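Subject: Re: [gripper-bench] Wrist camera in sim, and is the narrow finger worth it?
List: gripper-bench
Project: Forkcombe

Hello all,

Thanks for the thoughtful note, and sorry for sitting on it. I wanted to have some runs behind me before I answered, and then the runs took longer than I'd planned (they always do at Lanstead, where the one decent workstation is shared with the people who do the cable routing study). Anyway, I have things to report now, some of them useful, and one of them a question back to the list.

Quoting the earlier message so people don't have to dig for it:

> We're trying to decide between the two finger sets for the Forkcombe
> cell before we order hardware. The wide pads hold better, everybody
> agrees on that. But on our real arm the wide pads block so much of the
> wrist camera view that the policy is more or less blind for the last
> bit of the approach. Has anyone compared the two in simulation with
> the camera in the same spot? And if you did, where did you mount it,
> and did you have to move the lights? We get a lot of black in the
> upper part of the view whenever the wrist tips back, and I can't tell
> if that's a rendering problem on our end or just what the wrist sees
> from down there.
>
> Also, does anyone still use the Grondum controller for this? Ours has
> gotten jittery since the last update and I'm wondering if I should go
> back a version.

Taking those in order, more or less.

Fingers first. I ran 700 episodes with each set, same task (pick the block, bring it over, set it down), same arm, same controller, same starting poses. I kept the camera exactly where it was between the two, which meant resisting a strong urge to nudge it for the wide pads! I decided that if I let myself nudge it for one, I'd have to tune it for both, and then I'd be comparing my own patience and not the fingers.

The wide pads dropped the block less often once they had it. You were right about that and I don't think anyone will argue. But they missed the grasp to begin with 198 times, and the narrow finger missed 94 times. When I went back through the misses with the wide pads, the great majority were the same story: the approach looks fine, the block slides behind the pad from the camera's point of view, and then the policy makes a small sideways correction toward where it thinks the block ought to be. With the narrow finger you keep a bit of the block showing on one side or the other nearly all the way in, and that seems to be enough for it.

I should say I only tried one block size. If your parts are much smaller than ours, I would expect the narrow finger to lose some of that lead, and I'd love to hear from anyone who has tried it on something thin and flat.

About the stripes, which a couple of people asked me off list. We put two white ones side by side down the finger model early on, mostly so that I could tell at a glance which way the wrist was turned when scrolling through a few hundred episodes. They've been handy beyond that. When a run goes strange, the stripes are the first thing I look for, and in a dark view they're often the only thing bright enough to find quickly. I haven't trained a policy without them, so I can't tell you whether the network leans on them too. If somebody has the spare hours, that would be a very nice little ablation.

Now the camera and the lights. Ours is mounted low, looking up past the hand. I did try the higher mount that the Shukla people recommend in their setup notes, and it's lovely for the approach, but it loses the finger completely when the wrist rolls, so I went back.

As for the black: I think you're just seeing what the wrist sees. I spent a whole evening convinced our lighting was broken. I added 2 lamps over the cell, and all they did was put glare on the rails. The big dark panel stayed dark, the space behind it stayed dark, and I took the lamps out again. Now I leave the lighting alone and don't worry over how much of the view is black, provided the edges of things still read clearly. The panel's pale border and the long tubes off to the right are plenty to get your bearings by.

A couple of views from our cell, both with the narrow finger:

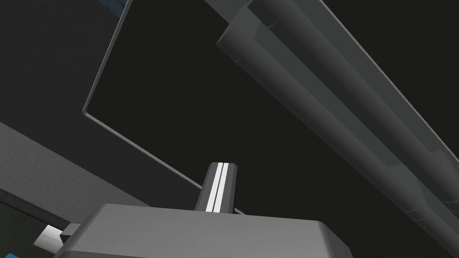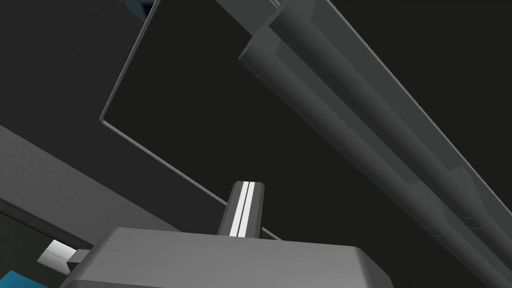

On the Grondum controller, yes, we still use it, and yes, we saw the jitter. Ours went away when I lowered the gain on the last joint and set the command rate to match the simulator step. It had gone back to its default with the update and I hadn't noticed. I'd check that before rolling back a version, because rolling back cost me an afternoon of rebuilding and I got the same jitter at the end of it, with an older log format thrown in for my trouble.

If you do roll back anyway, save your joint limits first. They get overwritten without any warning. I now keep a copy in the same folder as the scene file, and another one in a place I can't easily delete.

My own leaning, for what it's worth, is to order the narrow fingers and put a grippier surface on them. That ought to win back some of the holding power the wide pads have, and you'd keep the view. I haven't modeled a softer contact surface yet, though it's next on my list, probably in April once the workstation frees up a little. I can post the config files before then if anyone wants them. They're messy and the comments are mostly notes to myself, but they run.

And my question back to the list: has anybody tried two wrist cameras, one low and one high, and fed both in? I keep going back and forth over whether the extra view would help or would only slow everything down. Our controller loop is already close to its limit and I don't want to rebuild it on a hunch. Even a "we tried it and gave up" would save me some time.

Warm regards from Lanstead, and thanks again for asking the question in the first place.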